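Grasp labels should come from the trajectory, not the trigger
September 17, 2022

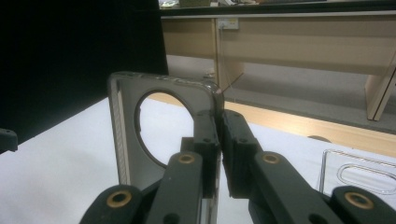 Gripper holding a square plastic frame by its right-hand edge.

Most pipelines for hand-held gripper data still decide that a grasp has happened when the commanded width drops below a threshold. I think this is wrong, and that the cost shows up later, in planning, where it is hard to trace.

A thin-edged part makes the case well. With the pads on either side of a narrow rim, the measured width is close to the width of a fully closed gripper. A fixed threshold cannot separate the two. At Jirbridge we ran the stock Vondach labeller over 2000 episodes in July and found 339 with the grasp flag set on an empty close. Of those, 93 had been passed to the policy as successful picks.

The usual answer is to tune the threshold per object. That moves the problem into a config file which then has to be kept in step with the parts list. Ours had reached 70 entries, several of them contradictory.

A better label uses the whole segment. If the object's pose, as tracked in the wrist view, stays fixed relative to the pads while the gripper moves through the world, it is held. If it stays fixed to the table, it is not. Kuusk already exports both transforms, so the test is a few lines of code. It does fail when the gripper never moves after closing. Those segments should be marked unknown and left out of training.

The objection is latency: the label arrives late and cannot drive a controller. I agree. Online control should keep its width signal. Offline labelling has no such limit, and sharing one function between the two was a convenience we should give up. Our patch to Flodisine splits them and leaves the old flag in place under a new name.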